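Hard water, soap and a year of descaling in Vornesdale

I moved from Closden to Vornesdale last July and the first thing to fail was the kettle.

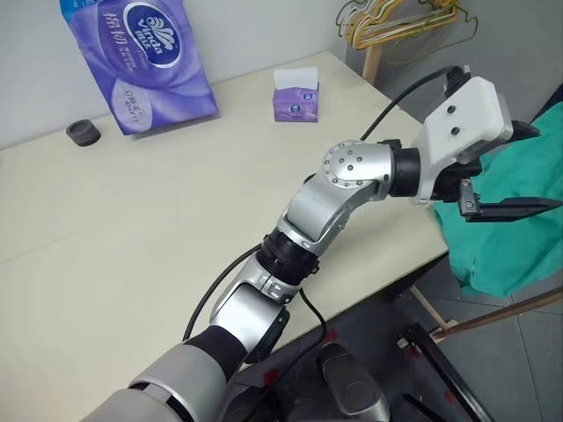 It did not fail outright. It took longer to boil, it made a crackling noise from the base, and by the third week there were flakes in the tea. In Closden the water comes off the moor and is soft enough that I had used one kettle for 7 years without cleaning it. Vornesdale sits on chalk and draws its supply from boreholes. I knew this in the sense that I had seen it on a map.

What follows is what I have worked out since, mostly for my own reference. Some of it was in an earlier post on washing machines, which I have now taken down as the dosing section was wrong.

Units

Hardness figures are a nuisance to compare. My supplier quotes calcium carbonate in milligrams per litre. The dishwasher manual wants German degrees. The test strips that came with the dishwasher use coloured bars with no number at all. To get from milligrams per litre of calcium carbonate to German degrees, divide by 17.8. For Clark degrees, divide by 14.3. Check whether the first figure is quoted as calcium or as calcium carbonate. If it is quoted as calcium, multiply by 2.5 before doing anything else. I missed this the first time and set the dishwasher for water much softer than it was getting, and the glasses went cloudy within a month.

Temporary and permanent hardness

Temporary hardness is the part that comes out when the water is heated. Calcium hydrogen carbonate breaks down, carbon dioxide goes off, and calcium carbonate is left on the nearest hot surface. Permanent hardness is mostly sulphates and stays dissolved when the water boils. Both kinds use up soap. Only the first does much to a kettle.

I tested the water straight from the tap, then boiled a litre for ten minutes, let it cool, made it back up to volume with distilled water and tested it again with a drop kit. The boiled sample read 158 mg/l lower than the fresh one. That much scale, if all of it were to drop out, is a gram for every six or seven litres. A kettle brought to the boil and switched off will not shed all of it, but it explains the flakes.

Acids

White vinegar works and smells. Citric acid works and does not smell. I use 100 grams of citric acid crystals to 2 litres of warm water, which is more than the kettle needs, and keep what is left in a labelled bottle for the shower head. It should not be boiled in the kettle. Calcium citrate is less soluble in hot water than in cold, and if the solution is strong and hot you can end up with a white deposit that is harder to shift than the one you began with. Warm from the tap is fine. Leave it for half an hour, rinse three times.

Geetha Thampi, who had this house before me, left a bottle of brick acid under the sink. Brick acid is hydrochloric and will take scale off anything, along with the chrome. It has gone to the tip at Pisthorpe, where they take household chemicals if you ask at the hut first.

Neither acid should go near marble, limestone or the cement grout between tiles. The grout in my shower is already soft along the bottom row and I suspect years of vinegar.

Soap

Ordinary bar soap reacts with calcium to make an insoluble scum, and it will not lather until enough soap has been wasted to use up the calcium. Detergents behave better. I changed from bar soap to a liquid detergent in the bathroom and the ring round the bath has nearly gone. I still use a bar in the kitchen out of habit and wipe the sink down more often.

For laundry, the back of the box gives doses for soft, medium and hard water. I had been using the soft dose. The towels were stiff, and I put this down to the washing line. The hard dose fixed most of it at the second wash.

The softener question

Refilwe Masilela, two doors up, has an ion exchange softener made by Hidayat and let me test the water on both sides of it. The outlet was below the lowest mark on the kit. It swaps calcium for sodium, so her kitchen has a separate unsoftened tap for drinking. It goes through block salt steadily and needs a drain connection for the regeneration cycle. It does so at 2 in the morning and can be heard through the bedroom floor.

I have not bought one. My stopcock is behind the boiler with no room for a bypass, and the plumber wanted to move the incoming main. The sums may look different when the boiler is replaced. For now I descale the kettle every 2 weeks and the shower head every other month, and the dishwasher gets its salt when the light comes on.

Still to do: test again after a wet spell, to see whether the borehole figure moves at all, and find out why the cold tap in the bathroom scales up faster than the hot one.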